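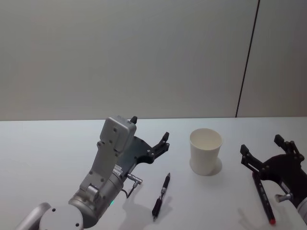 Student Projects / Progress Report

Pasbridge Robotics Club: Two-Arm Pen Sorting

The club's task for this period is putting pens and markers into a paper cup with two arms. The grant paid for the Vurix controller license and replacement gripper cables. Teams of 2 students share the bench, and 34 practice sessions have been logged.
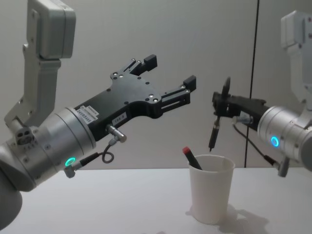 Last updated: Feb 21, 2021

The right arm is the steadier of the two. Its hold on a marker is good, and most of the remaining work is on where to let go above the rim. The left arm needed its grip points set again after the software update,

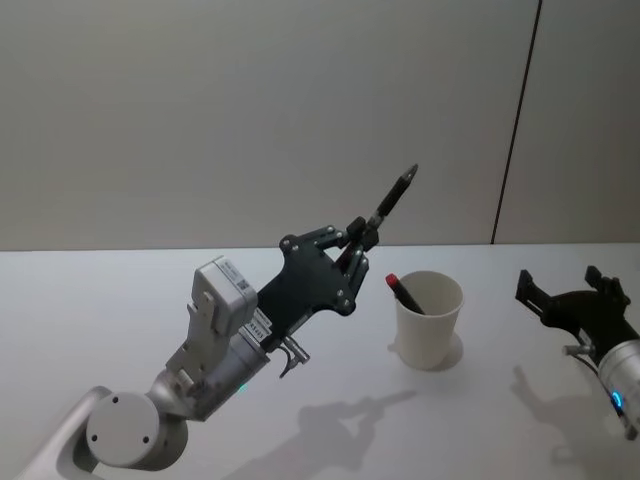
and students have been doing that by hand, one marker at a time. The Zupan wrist settings from last term still apply.

Next steps

1. Repeat the left arm trials with the cup in 4 starting positions.
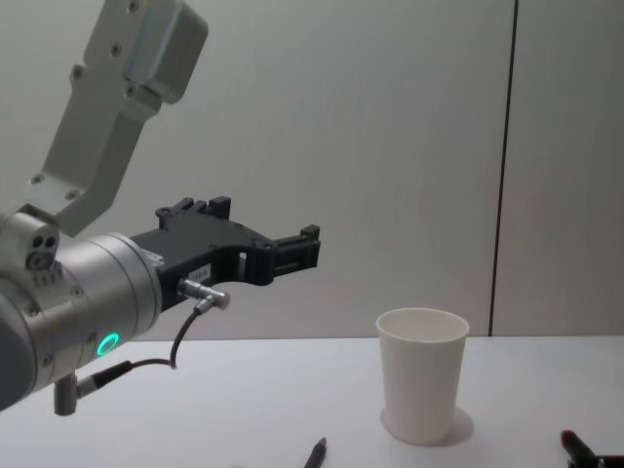
2. Finish the Miter timing script and run both arms together.

3. Send the March budget sheet with receipts for the cables.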